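Search this site... Search
Menu

About Bratport

Hi, and thanks for clicking on the page that hardly anyone clicks on! We're Bratport, a small robotics shop in Plonbridge, and we teach pairs of robot arms to put groceries on shelves. Bags, boxes, packets, the stuff that crinkles and slides and never sits the same way twice. I started the company, I write most of the code, I answer the phone, and I'm the one who pushed a stop button one Monday in August and then found out my own software didn't respect it.

So that's what most of this About page is about. We had a nice normal one before, with a mission statement and everything. I took it down. People who are thinking of putting one of our cells in their stockroom kept asking what we're like to work with, and I think the best answer I have is the story of the worst morning we've had.

What we do, quickly

Our main product is called Pususum. It's the control software that runs both arms at once, decides which arm goes for which package, and (this is the hard bit) keeps them from arguing over the same piece of air. We sell it along with the cell: arms, rail, wall panels, cameras, the lot. The one we test on here is nicknamed Cavalcanti, after a name on an old crate that came with the building, and it has spent most of this year on spaghetti. Spaghetti is a great test. It's long, it's heavier than it looks, the wrapping slips, and if you grab it too near one end the other end swings around and smacks something.
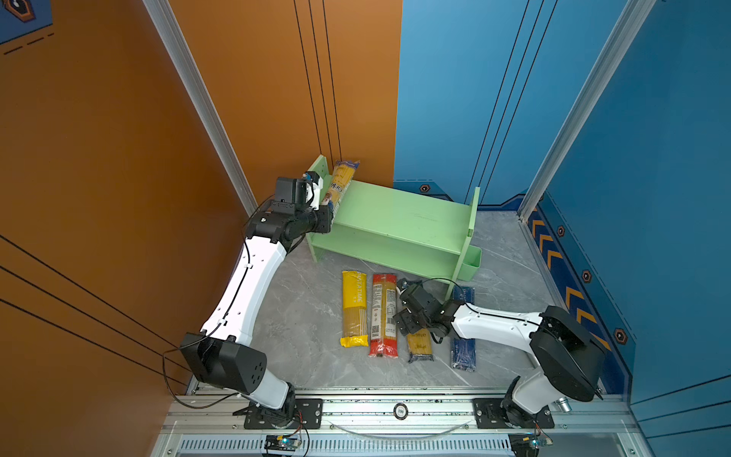

Cavalcanti on pasta duty: one gripper up at the shelf, the other down by the packages on the floor.

What went wrong

We were getting ready for a customer visit that afternoon and I wanted one long clean run on video. The left arm was carrying a package to the shelf when its grip slipped and the package turned sideways. No big deal, that happens. I hit the stop, both arms froze, and I did what I'd done a hundred times before, I leaned in over the rail to pick the package up off the floor.

Now, on our cell you have to twist the stop button to release it, and after that you're supposed to press a separate reset before anything can move. Somebody else on the team twisted the button out, meaning to get things ready for me. Fair enough! Nothing should have moved. But the right arm did. It carried on with the exact motion it had been halfway through, swung across toward the shelf and caught me on the forearm.

I was fine. I had a bruise the color of an eggplant for a week and a very loud opinion about it. The arms are small and we were running at 70 percent speed, so the outcome was a sore arm and a cracked shelf bracket. On a bigger machine I would be telling this very differently, or someone else would be telling it for me.

We pulled the plug on the cell at the wall and it stayed off for 48 hours. The customer visit got canceled. I called them myself and told them why, and I'll admit I practiced that call in the car first.

Finding it

The log from that morning had 1646 lines in it and we printed them all out and taped them along the hallway, which sounds silly but I can't read a log on a screen when I'm upset. It took most of the first day to see it. When the stop went in, the left arm threw away its planned motion like it should. The right arm only paused. It was sitting there with its whole plan still in memory, and the moment it had power again it picked up where it left off.

Why the difference? Because of me. Back in the spring I'd added a "pause and hold" feature so that one arm could wait politely while the other cleared out of its way. The right arm does most of the waiting, and when the stop came in it was already holding. My code saw a hold on top of a hold and decided it had nothing new to do. The reset check lived in the part that got skipped. I remember writing that bit. I was pleased with it at the time.

There was a second problem underneath, and it was worse. The reset lockout should never have been in my software in the first place. It should have been in the wiring, where no feature of mine could get around it. We had talked about doing that when we built the cell and then we got busy.
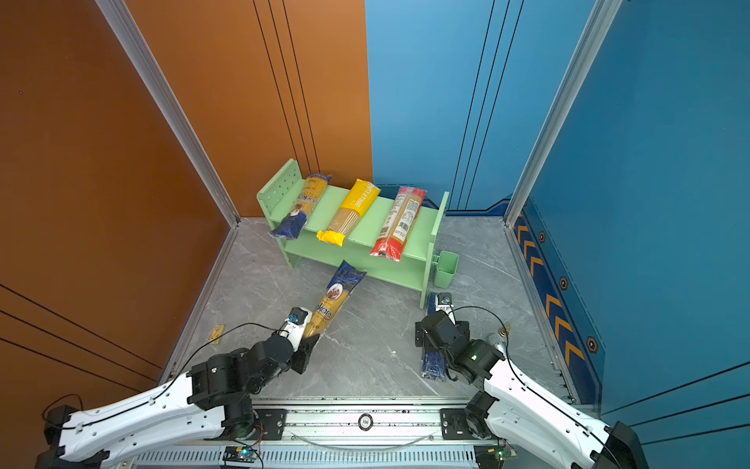 The wiring came first. Releasing the stop now gives power back to nothing. There's a physical relay that has to be reset by hand, with a key, from a spot where you can see the whole floor of the cell and can't reach into it. I tried to reach into it from there, for quite a while, with a broom. No luck. The key goes in your pocket if you're the one putting your hands in the cell. If you don't have the key you don't reach in, and that includes me, and it includes "just for a second."

Then came the software. Any stop of any kind now wipes both plans completely, no matter who was holding or waiting. When the cell comes back it has to look at everything again with its cameras and start fresh, and it waits 90 seconds before the first move the very first time it's powered up each day. People complain about the 90 seconds. I like it. It's enough time to notice you left a screwdriver on the floor panel.

We also write down every fault now, including the boring ones. If you buy a cell from us you get our fault list along with the manual, and you get the updates to it for as long as you have the cell. A couple of people told me that was a terrible sales idea. One customer told me it was the reason they signed, so I'm keeping it.

The slipping grip

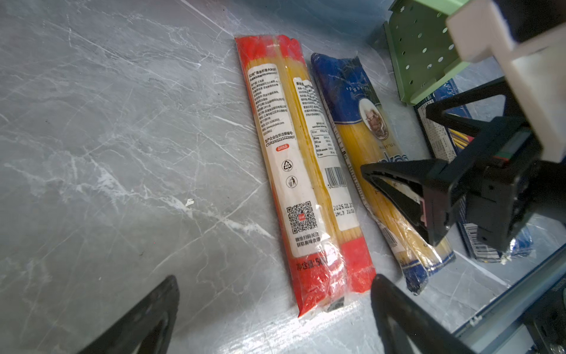

None of this would have come up that morning if the grip hadn't slipped, so we went after that too. We had been treating dropped packages as a nuisance, something you fix by picking the thing up and trying again, and every one of those pickups was a person putting an arm where the robot's arm goes. Fewer drops means fewer hands in the cell. We check the fingers before every run these days, and the part we look at hardest is the pale pink pad on the inside of the black finger, where it meets the package. A shiny pad gets swapped. We also gave Pususum more to think about when two packs are lying right next to each other, like a red-ended one alongside a blue and yellow one, where a fingertip has to come down on one without nudging its neighbor. And when it does drop something inside the cell, it tries to recover it itself before it asks for help.

It still drops them! I don't want to oversell this. Twisted wrapper ends are a pain, clear film throws reflections at the cameras, and a long package that's gripped a little off center will tip however nicely you ask. But a drop is now a line in the log and usually not a reason for anyone to get up from their chair.

Who this page is for

Mostly it's for stores and small warehouses thinking about a two-arm cell, and for people thinking about coming to work here. If you're the first kind, please ask us awkward questions. Ask what happens when the power blinks. Ask who holds the key. Ask whoever else you're talking to the same things, and ask to see it done in front of you with the arms halfway through a move. We'll do that demo for you any time you visit, and you get to pick the moment to hit the button.

If you're the second kind, you should know that anybody here can shut down a run without explaining it first. You can explain it after lunch. We're a pretty relaxed place otherwise, the coffee is bad and the parking is good, and we do eat a fair amount of spaghetti once the packages get too beat up to test with.

The cracked bracket is on the wall over my desk. Come by and I'll show it to you. We're in Plonbridge, behind the tile store, and the door with the bell that doesn't work is ours, so knock.

12 comments | 31 shares

Get the Bratport newsletter! Enter your email. Sign up
This site uses cookies to remember your settings. OK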